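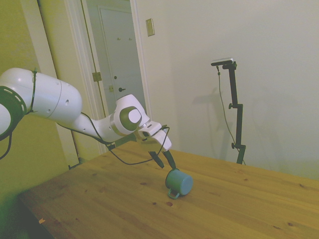 A white robot arm with two black fingers, over a wooden table.

Will You Really Ride in a Flying Taxi?

By Gemma Fothergill
October 2020

9 shares | 2 comments

You may have seen the cartoons. A kid walks out the front door, hops into a little aircraft, and zooms off over the traffic to school. The companies that want to build flying taxis love pictures like that. Your grandparents probably saw pictures like that too, when they were your age, and they still had to take the bus.

So before you get excited, let's ask some nosy questions.

What is a flying taxi, anyway?

It's a small aircraft that carries a few people on short trips around a city. Most of the designs run on batteries. They have several propellers and can go straight up and down, the way a helicopter does, so they don't need a runway. Once they're up high enough, many of them tip forward or use a wing to fly along like a regular plane.

A company called Wenlow says its taxi, the Yeoman, will have 2 seats and a top speed of 140 miles an hour. Notice the word "will." When a company tells you what something will do, look for what it has done so far. The Yeoman made its first hop in April, with no people on board. Wenlow has put out a very nice video of it. The video doesn't show the landing.

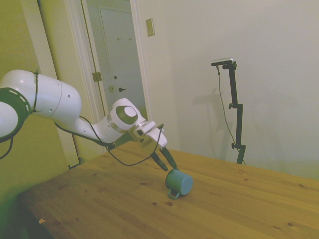 HOW THINGS FLY

Why are batteries a problem?

Batteries are heavy. A pound of jet fuel holds many times more energy than a pound of battery. You could add more batteries to go farther, but then the aircraft weighs more and needs extra power just to stay up. Going straight up is the hardest part of all, and a taxi has to do it on every single trip.

There's another catch. A jet gets lighter as it burns its fuel. A battery weighs the same when it's empty.

Is it faster than a car?

Wenlow wants to fly people the nine miles from Randville to the airport at Plevport. At top speed that would be a very short ride. But do you live on a landing pad? You'd have to get to the pad first, then wait, then be weighed along with your bags, then buckle up and listen to the safety talk. A car makes the same trip in 20 minutes when the roads are clear. Try adding up all the bits of a journey the next time an ad tells you only about the quick one. 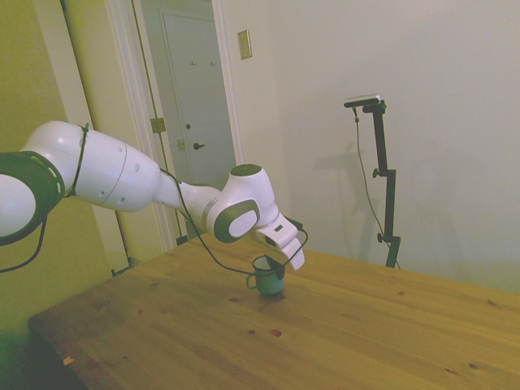
And then there's the weather. Small aircraft get bounced around by wind, and ice on a wing or a propeller is dangerous. If the taxi can't fly, you're back in the car anyway.

Who says it's safe?

Not the company, or at least its word isn't enough. Before an aircraft can carry passengers in the United States, the government has to check the design and how it's built. This can take years. It can feel slow if you want to ride in one, but it's a big part of why airline travel is so safe.

What about the noise?

"Quiet" is a slippery word. Quiet next to what? One may well be quieter than a helicopter. A whole line of them passing over your bedroom is a different question, and I haven't seen a good answer to it yet.

So will it ever happen?

Maybe. Small electric planes have already flown, and batteries are getting better. I'd guess that a few people will pay a lot of money for short rides before the rest of us get a turn. If somebody gives you a date, write it down and check it when the day comes.

Words to know

Propeller: spinning blades that push air to move an aircraft.
Prototype: an early version built for testing.
Passenger: someone who rides but doesn't fly the aircraft.

We use cookies to remember your settings. Ask a grown-up before you click Accept.

Contact us | © 2020 All rights reserved | Back to top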